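3.2 What people did with the payback numbers

I went into this part of the study expecting the payback calculator to win people over by itself. We gave Prenasent, our tablet tool, to small contractors and asked them to run it on real heating jobs before quoting. They entered 281 quotes in all, and 205 of those had every field filled in, so those are the ones I use from here on.

The first thing I noticed was how often folks changed the fuel price. Our default came from the December bills, and plenty of users thought it was too high (I had the same argument with Quentin Chevalier while we were building the thing!). So we let them type in their own price and kept both versions – theirs and ours – side by side in the log.

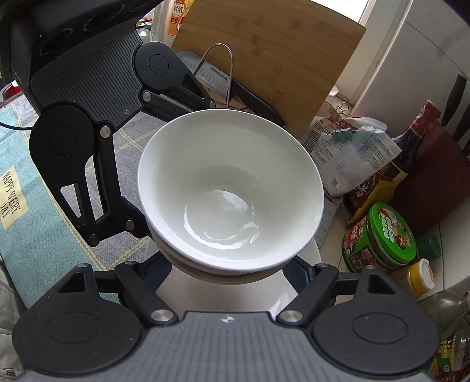
Figure 3. White ceramic bowl held in a black gripper.

The second thing was the rebate field. Users at Damosska skipped it almost every time, while the Istel crews filled it in first and then worked backward to the equipment. I'd love to say we planned for that, but we didn't, and the form made them scroll past 2 screens to get there. Softić's model treats rebates as a fixed discount on day one, and I kept that choice here even though I'm not crazy about it – a rebate that shows up months later doesn't feel like a discount to the homeowner. Section 4 runs the same quotes again with the rebate pushed back to the end of the first heating season.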